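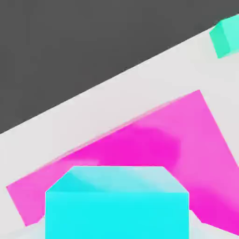

New result from our group and I've been itching to post about it! We got a pick-and-place policy to learn from 457 simulated demos and do better than the one we trained on 700. Same network, same training time. A thread on how.

The method is called Grinalent. Short version: instead of collecting demos evenly, we let the half-trained policy tell us where it's confused, and we only collect there.

Longer version. We start with 30 demos, all plain vanilla: cube, colored pad, pale table. Train on those. The policy is bad, but it's bad in a useful way.

Then we drop it into a pile of random layouts and run seven copies of it, each trained from a different seed. Where all seven want to move the same way, we leave that layout alone. Where they fan out in different directions, that layout goes on the list for the next batch of demos.

Repeat until the copies mostly agree. That's the whole loop. I love how little code it is (the disagreement score fits on my screen without scrolling).

What surprised me is WHERE they disagree. I would have bet money on the grasp. Nope! The grasp settles down early. The fights are over the approach to the pad, mostly when a second cube of another color is on the table too.

With even sampling, layouts like that barely show up in training. With Grinalent they end up being a big chunk of the data, and the habit of drifting toward the wrong cube mostly goes away.

Everything is rendered with super simple shading on purpose. Magenta pad, cyan cube, mint-green cube, flat gray behind. We wanted the cameras to be the hard part, so the viewpoint gets tilted and pushed in close during training, and objects get cropped all the time.

We did try fancier textures for a while. Rendering got slower, the ranking of the methods stayed the same, and I got a lot of coffee while waiting. Back to flat colors.

Baselines: even sampling, plus a curriculum from the Henao codebase that goes from easy layouts to hard ones. The curriculum is really decent! It beats even sampling and gets close to us on single-cube layouts. It falls behind once there are two.

Stuff that doesn't work yet: stacking. The copies disagree about almost everything there, so the score stops telling you anything — you end up collecting everywhere again. I have a hunch about scoring each stage of the task separately. Trying that next.

Also no real-arm numbers yet. Everything above is sim. The Hatthorpe lab has offered us time on their setup in November and I can't wait to see what breaks.

Code is getting cleaned up now. If you've tried disagreement scores on longer tasks, please reply, I want to hear what you ran into!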